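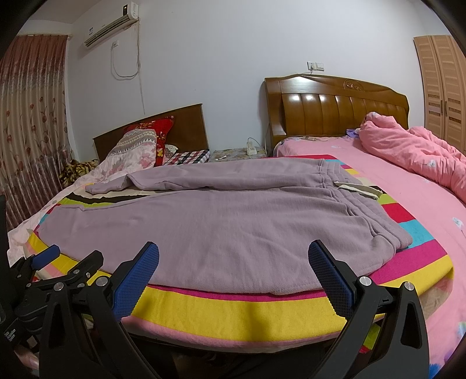

Folding from hand-held demonstrations: first results

The Kun policy for folding soft garments has now been trained without any robot data. All 262 demonstrations were collected with the hand-held gripper in ordinary bedrooms, on beds with whatever bedding was there. Sweatpants are the hardest class so far. Fleece compresses under the finger pads, and the drawstring and ribbed cuffs change the outline of the garment from one fold to the next.

Gunvor Engström compared two ways of labelling the grasp. The first takes the moment the fingers close. The second, which she calls hem-first, also labels the approach, from the point where both pads face the hem. With the same network and 4000 training steps, hem-first completed 154 of the 262 replayed folds within tolerance. Closing-only labels did clearly worse on striped and printed sheets, where the edge of the garment is easily confused with a band in the pattern.

Two limits should be noted. Replay is offline, so slip between pad and cloth is not measured. The tolerance was also set on flat cotton and is probably too strict for fleece – Oľga Hubáček is revising it.

Trials on the arm at Grullanthorpe are planned for February. Labels and training scripts are in the Silow repository, under the folding branch.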